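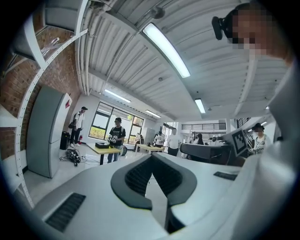 Reading time: 5 min

Section 4. Setting up the Ferkar dehumidifier in a storage room

Read this section before you plug the unit in. It covers placement, the drain hose and the first run.

4.1 Placement

1. Stand the unit upright for 20 minutes after moving it. If it was carried on its side, leave it overnight.
2. Choose a level spot with 11 inches of clearance on every side.
3. Keep the air outlet pointed at the open part of the room – never at a wall or a stack of boxes.
4. Lock both front casters.

Note: One unit serves a closed room of up to 435 square feet. Larger rooms need a second unit at the opposite end.

CAUTION: Do not use an extension cord. Do not place the unit under shelves that hold liquids.
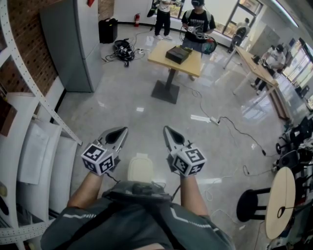

Emunby Facilities Team

4.2 Drain hose

1. Switch the unit off and take out the water bucket.
2. Remove the rubber plug from the rear outlet. Tape it inside the bucket compartment so it can be found later.
3. Push the hose on until it stops, then tighten the clamp by hand.
4. Run the hose downhill to a floor drain. Any rise along the way will send water back into the unit.
5. Put the bucket back. The unit will not start without it, even with the hose attached.

4.3 First run

1. Close windows and outside doors.
2. Press POWER, then set the fan to HIGH.
3. Set the target humidity to 50 percent. Use 45 percent for paper records.
4. After 5 hours, check the display and look for drips at the clamp.
5. If the reading has not moved, clean the filter and go back to step 1.

Note: The compressor waits a few minutes before it restarts. This is normal – do not keep pressing POWER.

Questions about this section go to Leonie Hinds.

Comments (3)

rardale_stores
Does the hose have to be the one in the box? Ours is too short for the drain.

L. Hinds
Any garden hose with the same fitting will do. Keep the run as short as you can.

Pete M.
Step 5 in 4.2 got me. Spent half a morning checking the fuse and the bucket was sitting on the bench.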